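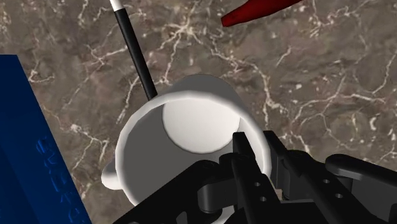
Can a robot learn to handle real kitchen things by practicing only inside a computer?

To a large part it can, if the practice is made messy enough and if somebody checks the results on real objects before trusting them.

In Narkau the trams stop running at eleven in the evening, but on the second floor of the old Kelodik building the practice goes on until morning. There is not much to hear. The robots that work through the night exist as simulation, and the only sign of them is a column of numbers on a screen, going up slowly.

Henrik Diekmann came to this work from the other side. For nine years he repaired packing machines, and he still keeps a set of hex keys in his jacket. "In a factory you make the world simple for the machine," he told me when I visited in January. "You put the part always in the same place. In a kitchen you are not allowed to do this. The cup is where the cup is."

His group has built a training method which they call Kumia. The idea is easy to say and was hard to make work. A usual way is to show the robot a clean table with one object on it, and to add difficulty later, step by step. Kumia begins with the disorder. Each practice round puts the target object among other things that have no connection with the task, in sizes and places that a tidy person would never choose. The robot gets one instruction, for example to take the cup by its rim, and it must find out by itself which of the shapes in front of it matter.

The group prepared 3,172 such arrangements. From these, 643 were kept apart and never used in training, so that the method could be tested on counters it had not met before.
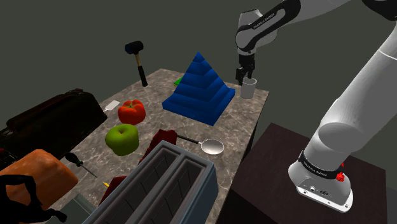 The simulated arm at a crowded counter, with its fingers at the rim of a small white cup.

What surprised Diekmann was the kind of mistakes. He had expected collisions. With the older method, named Mets after the server on which it first ran, the arm did hit things, and often. With Kumia the arm became careful, in the beginning much too careful. It went up to the cup, stopped with the fingers close to the rim, and stayed there until the time was over. "It had learned that waiting costs nothing," he said. "I have had colleagues like this."

The repair took the whole spring. The group put a small price on each second of waiting, then made it smaller again when the arm began to rush. They also gave the robot a second view, from close to the fingers. From far away a cup is a few pale points behind bigger objects. From near, the rim becomes a wide ring, and it is possible to judge if one finger is inside and the other outside. Diekmann believes this second view gave more improvement than all the changes of the price, although two people in his group disagree with him and they may write their own paper about it.

On the counters that were kept apart, Mets failed 175 times. Kumia failed less than half as often. This sounds like a clear victory, but the group is slow to celebrate, and I think they are right. The failures which remain are concentrated in a few situations. Handles are the worst. When the handle of a mug points toward the robot, the fingers sometimes choose it in place of the rim, and the grip is weak. Thin objects leaning against the cup are the second problem, and here the robot has no good answer yet.

Then there is the real world. In the simulation a stone surface has always the same friction, and light does not change when a cloud passes. The group has made 1,074 trials with a physical arm so far, on a borrowed kitchen counter in the basement. They do not want to publish the success rate before the second series is complete. Diekmann would only say that it is lower than on the screen, and that the difference became smaller after they stopped cleaning the camera lens every morning.

I asked him when such a robot could work in the kitchen of a normal family. He looked for some time at the screen, where the training had just passed another round.

"Ask me about the handles first," he said.

The second series begins in March, with new mugs. He has bought them himself at a flea market, and he took care that none of them match.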